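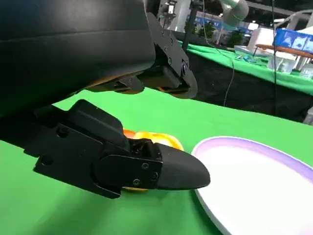 Two-finger gripper, black, close view

Subject: Re: [ruvova-glossary] tala and tāla on one page

Dear all,

thank you for the answers about the merged pages. I reply to Eilif first and then I have a proposal.

On 3 July 2021, Eilif Strand wrote:
> I looked up "tala" yesterday and got one page with everything on it:
> the flat surface, the palm of the hand, the palm tree, the musical
> beat. A reader who does not know Sanskrit will think it is one word
> with many meanings. Was this on purpose? In the old Treltstead
> files they were separate. Also, I would like to know which of the
> two has the sense "sole of the foot", because our page gives it
> without any source.
>
> If it is only a display problem I can live with it, but if the
> entries are really joined in the data, I think we should stop
> adding new ones until it is repaired.

It was not on purpose. The import script removes the long marks before it compares the headwords, so tala and tāla became the same key. I checked the data and they are really joined, it is not only the display. From 727 headwords in the letters we have imported, 78 share a page with another word in this way. Some of them are harmless, for example when the second word is only a spelling variant. But kala and kāla are also together, and there the result is quite bad: a small part, a sixteenth of the moon, time, death and the color black, all in one numbered list.

About your question with the foot: it belongs to the short one. Sanskrit tala is a surface or a level, the part underneath, and from there the palm of the hand and the sole of the foot. Pali tala has the same range. The long one, tāla, is the palmyra tree in both languages, and in Sanskrit also the clapping of hands and the musical measure. I know that many handbooks connect the clapping with the palm of the hand, and this may be right, but I would put it in a note under the etymology and keep the two pages separate. The English word "palm" makes the confusion worse, as it means the hand and the tree. In our page sense 3 says only "palm". I could not tell which one the contributor meant until I opened the reference.

My proposal is this:

The key should keep the marks, and the search box can ignore them. If somebody types "tala" he gets a short list with both words and chooses. Taşdemir has already written such a search for the Pali part and says it can be used for the rest also, but he needs a list of the headwords in Unicode. The Osteletti transcription is not enough for this, as it writes the long vowels double only in the first syllable.

For the homonyms with the same spelling I would use small numbers after the word, as the printed dictionaries do. I don't like the numbers very much but I have no better idea.

The comments from readers are more difficult. We have almost 700 of them and they are attached to the page, not to the sense. I moved the ones under tala by hand in April, before I understood where the problem came from, and then the next import put them together again. So please nobody move comments now.

I agree with Eilif that we should not add new headwords until the key is changed. Corrections inside an existing entry are fine. If you correct one, please write the full form with marks in the first line, also when the page title shows it without.

One more small thing. Under pada there are 7 senses with no language label. I believe the "foot" ones come from pāda, but two of them I can't decide. If someone has the printed Treltstead volume near, could you look at the second column of that entry and send me what it says?

Best regards
M.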